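How to fold a basketball uniform so the set stays together

Posted 9 September 2024

Our club hands out its Skalis uniforms in November and gets them back at the end of the season, usually in a lump. This is how we fold a jersey and shorts into one bundle that fits the Kokton storage tubs. A tub takes 21 sets folded this way.

You need a flat surface with a bit of grip. Felt or a firm padded bench is good, as slippery polyester slides around on a bare table. Separate the two pieces first and pull out any T-shirt left inside the jersey.

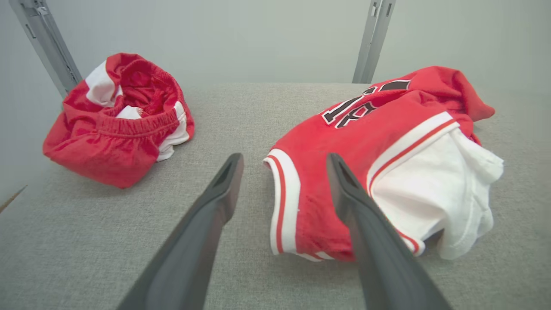
Start with the jersey.

1. Turn it right side out and lay it face down, number up.
2. Smooth the fabric from the middle towards the armholes. Go gently over the numerals – a hard crease will crack the print over time.
3. Fold each side in so the armhole trims lie parallel.
4. Bring the hem up to the shoulders, then fold in half again if the tub is shallow.

Put the jersey to one side, up in a corner of your work surface, and leave yourself room for the shorts.

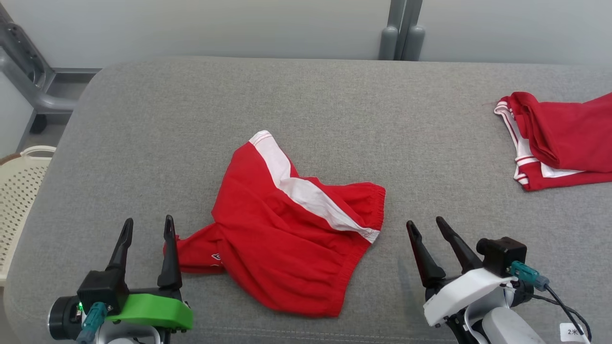
Shorts take longer because the waistband wants to curl.

1. Check the pockets, if there are any, and push the lining back down inside the legs.
2. Hold the waistband at both ends and give one good shake.
3. Lay the shorts flat and fold one leg over the other, lining up the side stripes.
4. Fold the crotch point in to make a straight edge.
5. Fold the legs up to the waistband. Don't stretch the elastic to make it lie flat.

Place the shorts on the jersey with the waistband at the neck end. Wrap the lower part of the jersey over them if it's long enough. Otherwise a loose cotton tie will do. Avoid rubber bands, which leave marks on the white trim.

Write the player number on a tag and tuck it under the top fold. Sets that are still damp go on the airer overnight before they go anywhere near a tub.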